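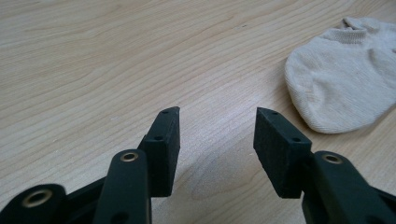 Maricel Catacutan preguntó en los comentarios si el programa de lana a mano sirve también para calcetines con talón reforzado, y contesto que sí, siempre que la etiqueta no prohíba el lavado en máquina. Aprovecho su pregunta para publicar de nuevo la sección 2 de la guía, corregida, con los pasos en el orden en que conviene hacerlos.

Inicio | Guías | Lavado | Secado | Repuestos | Contacto

Sección 2. Primera puesta en marcha y lavado de prendas pequeñas
Lavadora Mostix, carga frontal
Texto de Harish Palaniappan. Revisión del 15 de agosto de 2023

2.1 Antes de conectar

1. Retire los pernos de transporte de la parte trasera con la llave que viene en la bolsa de accesorios. Guárdelos: si un día tiene que mudar la máquina, los va a necesitar otra vez.
2. Cubra los agujeros con los tapones de plástico.
3. Coloque la máquina en su lugar definitivo y ajuste las patas. Presione las esquinas superiores con la mano, en diagonal. La máquina no debe balancearse.
4. Apriete la contratuerca de cada pata hacia arriba, contra el mueble.
5. Enrosque la manguera de entrada al grifo de agua fría. Apriete primero con la mano y después un cuarto de vuelta con la llave.
6. Fije la manguera de desagüe con la brida. El extremo no debe quedar sumergido en el agua.

PRECAUCIÓN: No ponga en marcha el centrifugado con los pernos de transporte instalados. El daño que resulta no está cubierto por la garantía.

Nota: En mi edificio la presión del agua es baja por la mañana y la máquina mostraba el aviso de entrada. Si le pasa lo mismo, revise el filtro pequeño de la manguera antes de llamar al servicio técnico - a veces viene con arena de la tubería.

2.2 Ciclo inicial sin ropa

1. Compruebe que el tambor está vacío. Suele quedar dentro una bolsa con papeles.
2. Abra el grifo.
3. Ponga una cucharada de detergente en el compartimento principal.
4. Gire el selector hasta Algodón y elija la temperatura más alta.
5. Pulse Inicio y espere hasta que la puerta se desbloquee.

Durante este ciclo quédese cerca y mire las dos conexiones de la manguera. Si aparece una gota, cierre el grifo, pulse Pausa y vuelva a apretar.

2.3 Calcetines, pañuelos y otras prendas pequeñas

Las prendas pequeñas pueden meterse entre el tambor y la goma de la puerta. Por esta razón el fabricante recomienda la bolsa de malla, y yo la recomiendo también. La que uso es de la marca Sudetti, pero cualquier bolsa de tejido fino con cremallera cubierta funciona igual.

1. Separe los colores claros de los oscuros.
2. Estire cada calcetín y déjelo sin doblar. Los calcetines enrollados en forma de bola no se enjuagan bien por dentro.
3. Si la planta está muy sucia, dé la vuelta a la prenda y frote la zona con jabón en barra.
4. Llene la bolsa hasta la mitad, no más.
5. Cierre la cremallera y esconda el tirador debajo del elástico.
6. Ponga la bolsa en el tambor junto con otras prendas. Una bolsa sola provoca desequilibrio y la máquina puede cancelar el centrifugado.
7. Seleccione Delicado a 33 grados. Para lana, elija Lana a mano y un detergente sin enzimas.
8. Al terminar, saque las prendas de la bolsa enseguida y pase un paño por el pliegue de la goma.

PRECAUCIÓN: No utilice lejía con prendas que contienen elastano. La fibra pierde la elasticidad y los puños quedan flojos.

Nota sobre el suavizante: no hace falta para calcetines de algodón, y en los deportivos reduce la absorción. Si le gusta el perfume, ponga la mitad de la dosis.

2.4 Si falta una prenda

1. Gire el tambor despacio con la mano y mire en la parte superior, donde la ropa a veces se queda pegada después del centrifugado.
2. Abra el pliegue de la goma con los dedos en todo su contorno.
3. Desenchufe la máquina, ponga una bandeja baja en el suelo y abra la tapa del filtro. Espere a que el agua esté fría.
4. Saque el filtro, límpielo y vuelva a colocarlo hasta el tope.

Si el agua no sale y el filtro está limpio, la prenda puede estar en el conducto. Este trabajo lo tiene que hacer un técnico. En el taller Zarnari piden el número de modelo, que en mi caso es 2604 y se encuentra en el borde interior de la puerta.

El secado de lana y los tiempos de tendido están en la sección 3. Allí explico también cómo montar el tendedero plegable Chiu sobre la máquina.

Compartido 274 veces | 33 comentarios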